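Olalent Grip Trial Kit
Hire or buy - three grippers, one mounting plate, one case

If you've ever bought a gripper from a data sheet and then spent a month wishing you'd chosen the other one, the Trial Kit was put together with you in mind. It holds the Punness soft-finger gripper, the Shim parallel jaw and the Okden multi-finger hand, all made up to the same plate, so you can swap one for another on your own arm and try them on the things you really need to pick up.

We're very fond of ordinary household goods for this sort of work, and we'd gently suggest you start there too. Bottles are wonderfully awkward! An upright trigger sprayer gives the fingers a narrow neck to find, a bottle lying on its side wants to roll, and a big clear one with liquid in it is hard going for the camera as well as the hand. Add a bin with something soft in it and you've a good morning's testing on one table. 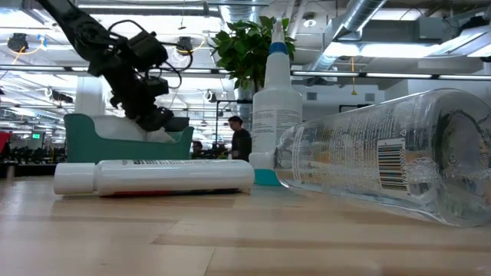
One customer wrote to us that the clear bottles were what settled it for them: the parallel jaw was quicker on everything with a label facing up, but the multi-finger hand forgave a poor guess from the camera, and over 100 picks that mattered more than speed. They did add that they'd have liked a longer cable, and we've since changed it.

What comes in the case
Three grippers, with spare finger pads for each
Mounting plate and bolts
Controller with 300 cm cable
Printed score sheets, enough for 40 runs

Hire is £79 a day, and if you go on to buy any of the three we take your first day off the price. Please do tell us which arm you have when you order - the plate fits most small ones, but a few need an adaptor, and we'd much sooner pop it in the case than have you waiting on the post.

Cases ordered before noon go out the same afternoon. Returns label is inside the lid.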